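Feltetti glove recordings: where the good practice guide stands in April
Progress note for the Lobo fund

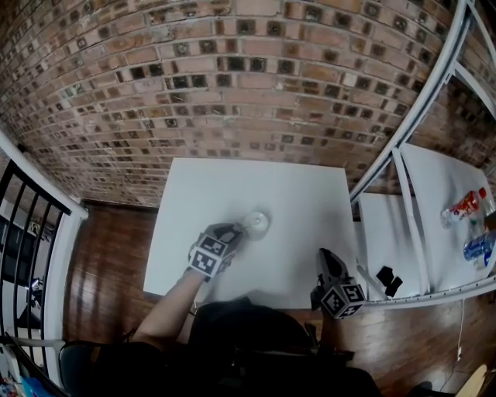 Glass on the white board, both marker gloves on.

Hello again! You asked for something shorter than last time, so I'll stick to the guide and leave the budget for the separate sheet.

The big news is that the draft rules for recording hand demonstrations are now at 16 pages and people can follow them without me hovering. We've got 300 recordings made under the new rules, all with the gloves, and I've gone back through the first 100 with the checklist in hand. I threw out 45 of those, which stung a bit – mostly my own early sessions, where a marker cube was turned away from the camera for half the task. The rule now says at least one cube face per hand has to be readable whenever that hand is touching something. It used to say "where possible," and everybody (me included) read that as "don't worry about it."

The section on glassware took the longest. Clear glass is a pain for the tracking software, so we went with a plain white board under the object and a fixed starting spot. I also added a line on checking every glass for chips before a session, and a stop rule: if anything breaks, the recording ends right there and the file gets marked, even if the rest looks great.

Consent and privacy are in better shape too. Wearers sign before they put the gloves on, they can ask for a session to be deleted, and anyone else who walks into view gets the same choice. I'd love to cut the form down to one page, but I'm not there yet.

What's still open? File naming, mainly. Prunulora wants its own codes kept in the names and Brorkik wants them gone, and I've been going back and forth between the two for weeks now. I'm leaning toward keeping the codes in a separate log. The calibration section is also thin: it tells you to check the cubes at the start of a session but says nothing about a glove that gets taken off and put back on halfway through.

Next up is a Saturday trial with people who have never seen the gloves, using only the written guide. I'll be in the next room with the door shut – hard for me! Their notes will go straight into the next draft, and I'll send you that version with the changes marked.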